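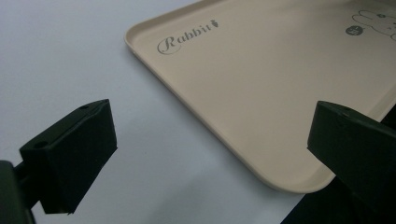
Photo: Plulomstead Kitchen Archive. Reuse allowed with credit.

Lemside Recipe Cards

README for the second release

This dataset holds 2,742 transcribed recipe cards from home kitchens in Drorham and Lemside. The cards were typed or handwritten by the people who cooked from them. Each card is one row in cards.csv. Scans are not part of the download.

What is in the folder

cards.csv: one row per card
ingredients.csv: one row per ingredient line, linked by card_id
units.csv: the local measures and what we took them to mean
CHANGES.txt: edits since the first release

Both main tables are UTF-8, comma separated, with a header row. Line breaks inside a recipe are stored as a vertical bar.

Columns in cards.csv

card_id: a number that stays the same between releases
title: as written, including misspellings
course: one of 15 values, assigned by us
town: Drorham, Lemside or blank
body: the full text of the method
hand: typed, written or mixed
legible: 1 to 4, where 4 means every word could be read

Blank means the card did not say. Zero is only used where the card has a zero on it. 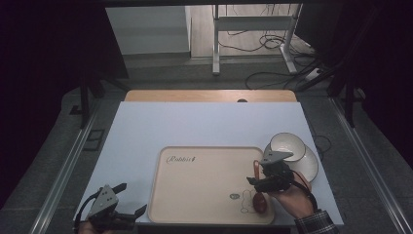
Ingredient lines were split by script and then checked by hand. The script does badly with lines that list a choice, such as "butter or lard, the size of an egg." These are kept as one row with choice set to yes. If you are adding up quantities, filter them out first.

Measures were the slowest part of the work. A "cup" on the Drorham cards is usually a teacup, and the Lemside cards often use a "dipper" with no size given. We converted teacups and left dippers alone. The original wording is always in raw_amount, so you can redo the conversion if you disagree with ours. Oven settings such as "slow" and "quick" were not turned into degrees.

Duplicates

Many cards were copied between households. We kept both copies when the wording differed at all. The column same_as points to the earlier card_id when we think two cards share a source. The Vukadinović plum bread appears under several titles, and those links are incomplete.

Known problems

Pencil notes in the margins were transcribed only if they changed the recipe. Cards with legible set to 1 have gaps marked with [?]. The course value "supper" overlaps with "main" and will be merged in a later release. Preserving times are copied as written and have not been checked against current food safety advice. Do not can from them.

License

The transcriptions and tables can be shared and changed with credit to the Plulomstead Kitchen Archive. Corrections are added each May. Send the card_id and the corrected line, with one correction per message.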